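Garkodano is a small games studio in Skudcombe. We make puzzle and adventure games for consoles and PC, and we also convert other studios' games from one machine to another. Rhea Soriano and Binta Obi started the company after working together on racing games.

There are 13 of us now. Our first release was Lumbao, a puzzle game set on a canal. Our second, Dukisard, is a longer adventure and took most of our time for three years. Both were made with our own engine, which Binta still looks after. 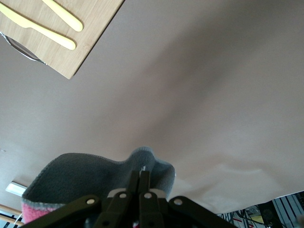

**Do you make games for VR headsets?**

We don't at present. Our engine was built for ordinary screens, and changing it would take staff away from Dukisard updates.

Conversion work pays for a good part of what we do. A typical job runs to 30 weeks, including testing, and we take on one at a time. Rhea handles new enquiries and will usually reply within the week.

The office is above the old bank in Skudcombe. We open at 9.30am. Work experience places for local students are offered each June, and applications go to Rhea.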